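Section 4: Painting your Pido kit

You've got the shell together, so now comes the best bit! Colour brings a Pido to life, and a careful first coat makes all the later ones easier.

Before you start

Read the safety label on your paint, and work outdoors or in a room with the windows wide open. Keep well away from flames and heaters.

CAUTION: Never spray near the battery tray. Take the battery out first and put it in another room.

1. Rub the shell down with 800 grit paper. Go gently round the ears, where the wall is only 2 mm thick.

2. Wipe off every bit of dust with a damp cloth and let the shell dry.

3. Mask the hinge and the charging socket.

4. Shake the paint well, then try a short burst on scrap paper. You're looking for a fine, even mist with no spitting.

5. Spray in light, sweeping passes, starting and finishing each one just past the edge of the shell.

6. Leave it overnight before you add a second coat (hard, we know!).

NOTE: Kits sold before August have the older Kamton hinge, part 435. It needs masking on both sides.

If the paint runs, leave it alone until it's fully dry, sand the drip flat and go over it again. Lovely finishes have come out of some very drippy starts at our Imumthorpe workshop.

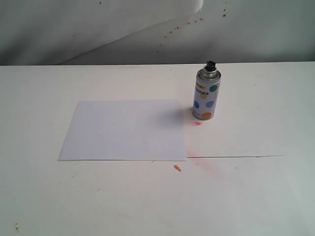 Once the last coat is hard, peel the tape back slowly at a low angle and turn to Section 5 to fit the battery.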